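Setting Up the Block Table: Part 4, Blocks Out and Bins in Place

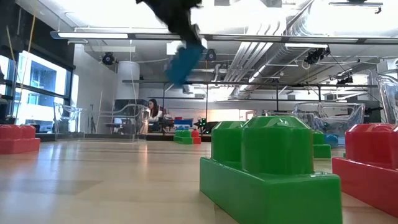
TABLETOP SETUP

Okay, if you've made it through Part 3 then your table is standing level and you've wiped it down, and now we get to the bit I like best, which is putting stuff on it! My own table is a light wood one with a pale tan finish. Yours can be any color, but I do think the red, green and blue blocks show up so nicely against plain wood that I'd skip the tablecloth.

Before you start, you'll need:
your blocks (the chunky kind with big rounded studs)
4 clear plastic bins, any mix of sizes
a dry dish towel
ten minutes or so with no kids in the room

I use clear bins for everything now. I had solid ones for years, beautiful ones too, and the kids at our Tuesday group would tip out every last one looking for a single blue block. With clear ones they can look through the side first. (They still tip them out. Less, though.)

Step 1. Put the bins toward the far part of the table, where the kids will reach across to them. I like a small one mixed in with the wider ones. If you have bins with a dip or a scoop in the rim, use those! Small hands go in over the low part and you get a lot less elbow-knocking.

Step 2. Turn each scooped bin so the low side faces whoever will be sitting there. Go around to that side, sit down in the little chair, and try it. I mean it, sit in the chair. What feels close to you standing up is a real stretch from down there.

Note: Don't stack the bins inside each other to save room while the table is in use. Ehsan Khosravi did this at his place and spent a whole snack time trying to pull two of them apart.

Step 3. Set out a few big blocks near the front, studs up. Studs up matters more than you'd think. A child who sees the studs will stick something on top of them, and a child who sees a flat side tends to push the block along like a truck. Both fine! But if you want building, studs up.

Step 4. Leave a small cluster of pieces farther back, touching but not snapped together, with one of them lying on its side if you like. Three is plenty. I do a green, a red and a light blue. It looks like somebody was in the middle of something, and the shy ones will often go straight to it and finish the job.

Step 5. Scatter a couple of loose ones between the clusters and the big blocks. Don't fuss over this. I used to line them all up by color and my sister-in-law Fatemeh Taheri told me it looked like a store counter, and she was right, the kids wouldn't touch it.

Caution: Keep the big blocks back from the edge if you have crawlers on the floor. The large ones have some weight to them and the corners are no fun on a toe either.

Step 6. Check the light. If your table has any sheen and you're near a window you'll get a big bluish glare on one side of it. It doesn't bother the kids much but it bothers me, so I pull the blind halfway in the morning and forget about it.

How many blocks to put out

Fewer than you own! We have 638 in our collection (Shahab Ansari counted them over the December break, bless him, and wrote the number on masking tape inside the closet door). I never put out more than 70 at once, and most of those stay in the bins until someone asks. The rest live in the closet and I swap them when things get stale.

Mixing old blocks with new

If you've been handed down a set, try the fit before it goes on the table. I have a bag from 1985 that was my cousin's, and those grip so hard on the newer ones that I need a butter knife to get them off. They have their own bin now. Wash anything old in warm soapy water and let it dry with the studs facing down, or water sits in the hollow part underneath... no wait, that's backwards. Studs UP, hollow side down, so it drains. I've left my mistake in because I do it wrong at the sink every time too.

Putting it away

Step 7. Call cleanup while there's still some time left, not when the coats are already on.

Step 8. Big blocks go in the widest bin first and small ones on top. If you do it the other way around the small ones vanish to the bottom.

Step 9. Wipe the table with the dry towel. A damp one leaves streaks on mine, and I only use it for yogurt.

Part 5 covers the floor mat and where to put the shoes.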